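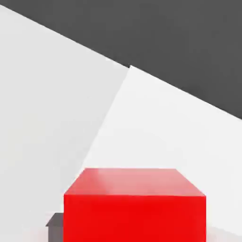 Cahier de simulation, cellule Zakum
Mardi 21 novembre

Repris ce matin la relecture des règles de bonne pratique pour les scènes simulées. Rappel pour ceux qui ouvrent ce cahier au hasard : la version 2 du document traîne sur le partage depuis février, elle porte toujours la mention « provisoire » et tout le monde la cite comme si elle était gravée dans le marbre. Moi le premier, quand ça m'arrange.

Point de départ : la tâche du cube rouge. Lakshmi prétend que c'est la tâche la plus simple du catalogue, et elle a raison, ce qui explique sans doute qu'on y ait passé toute la matinée. Le cube rouge, le bloc gris à côté, une surface claire. On devrait pouvoir écrire une fiche de scène pour ça sans se disputer. On s'est disputés.

Premier sujet, le nommage. Dans la fiche, l'objet à saisir s'appelle « cube ». Dans le script d'évaluation, « red_box ». Dans le compte rendu envoyé à Broltutetti, « la pièce ». Ye-rin a demandé, très poliment, si on livrait un, deux ou trois objets. Règle 4 telle que je la propose maintenant :

Un objet, un nom, le même dans la fiche, le script et le rapport. Le nom décrit ce que l'objet est dans le modèle, pas ce qu'il est censé représenter chez le client.

Pour le bloc gris, c'est pire. Il n'a pas de nom du tout. Il figure dans la scène sous l'étiquette « obj_tmp », ce qui veut dire que quelqu'un comptait y revenir. L'historique dit que ce quelqu'un, c'est moi. Passons.

Deuxième sujet, plus sérieux : le masquage. Depuis la vue de contrôle, le cube cache presque tout le bloc gris, il n'en reste qu'une mince bande à gauche. Kuldeep soutient que c'est une bonne chose, puisqu'un atelier réel ne range pas ses pièces pour faire plaisir au programme. Krishnamoorthy P. soutient que c'est un défaut, parce qu'on ne peut pas vérifier le placement du bloc à l'œil. Ils ont raison tous les deux et ils l'ont répété assez fort pour que l'équipe d'à côté soit au courant.

Compromis noté au tableau, recopié avant que quelqu'un l'efface :

Le masquage est permis s'il est voulu et écrit dans la fiche. Un objet masqué doit avoir sa position de consigne enregistrée dans le journal de la scène. Personne ne valide un placement « parce que ça a l'air bon » sur une seule vue.

J'ajoute ici, à titre personnel, que la même prudence vaut pour l'objet du premier plan. On voit le dessus du cube et sa face avant, le bas sort de la vue. Sur cette seule base je suis incapable de dire s'il repose sur la surface, s'il flotte d'un millimètre ou s'il s'y enfonce. Le moteur physique, lui, a une opinion, et il suffit de la lui demander. Donc : contrôle de contact par le journal, avant le lancement, et la valeur collée dans le cahier. La phrase « visuellement OK » est bannie. Je l'ai retrouvée 7 fois dans nos propres fiches.

Troisième sujet, la surface en deux tons. Kuldeep jurait que la limite entre la partie gris clair et la partie presque blanche était une ombre. Lakshmi y voyait deux zones distinctes. Quarante minutes de théorie de l'éclairage avant que Ye-rin propose d'ouvrir le fichier de scène. Il était verrouillé par le poste de Krishnamoorthy G., en congé. Question laissée ouverte jusqu'à son retour, avec interdiction d'écrire « ombre » ou « zone » dans la fiche d'ici là. On écrira « limite de teinte », ce que tout le monde déteste à parts égales.

Il en sort quand même une règle, la 6 :

Toute limite visible sur la surface de travail est déclarée dans la fiche avec son origine (géométrie, matériau ou lumière). Origine inconnue : écrire « inconnue ». Ce n'est pas une honte, c'est une case à cocher.

Quatrième sujet, que j'aurais voulu éviter : que vaut un essai réussi dans une scène pareille ? Le fond est uni, l'éclairage régulier, le rouge très rouge sur une surface très pâle. Pour mettre au point un programme, parfait. Pour annoncer à Broltutetti que leur poste de tri saura attraper des pièces ternes sous des néons fatigués, c'est une autre affaire. Le rapport précédent parlait de « validation » sur quelque 354 essais simulés. J'ai relu la phrase à voix haute et il y a eu un petit silence.

Proposition de vocabulaire :

« Essayé » : le programme a tourné en simulation, conditions fixes.
« Éprouvé » : idem, avec variation de lumière, de couleur et de position, la graine aléatoire étant notée.
« Validé » : réservé au banc réel, avec deux signatures.

Kuldeep trouve la différence entre essayé et éprouvé trop subtile pour un vendredi soir. Je réponds que les rapports ne devraient pas partir le vendredi soir, mais je choisis mes combats.

Note pour la graine : la mettre en tête du journal, pas dans le nom du fichier. Le script d'archivage tronque les noms longs sans prévenir. J'ai passé l'après-midi à essayer de rejouer un essai dont la graine se termine par trois points de suspension. Abandonné à 17 h.

Côté arrêt : Krishnamoorthy P. demande que la procédure d'arrêt soit respectée aussi en simulation, bouton logiciel compris. J'étais contre, au motif qu'un robot simulé n'a jamais pincé les doigts de personne. Il m'a fait remarquer que le même script part ensuite sur le banc, sans relecture, et que j'en suis l'auteur. J'étais contre jusqu'à 11 h 20 environ. La règle 9 est donc adoptée : même séquence d'arrêt des deux côtés, testée à chaque changement de version.

À faire
- donner un nom au bloc gris (moi, avant que Ye-rin ne le fasse)
- remplacer « red_box » dans le script d'évaluation et relancer les tests
- ajouter une deuxième vue de contrôle, de côté, où la base du cube soit visible
- Lakshmi : réécrire le paragraphe « validation » du rapport Broltutetti
- Kuldeep : corriger la troncature dans l'archivage, ou au moins lui faire afficher un message
- demander à Lultevon s'ils ont un modèle de fiche, le nôtre a 3 champs « remarques » et aucun champ « version »

Ajout de Lakshmi, au crayon : le document de règles n'a pas non plus de champ « version », le 2 est dans le nom du fichier.

Vu. Je corrige demain matin.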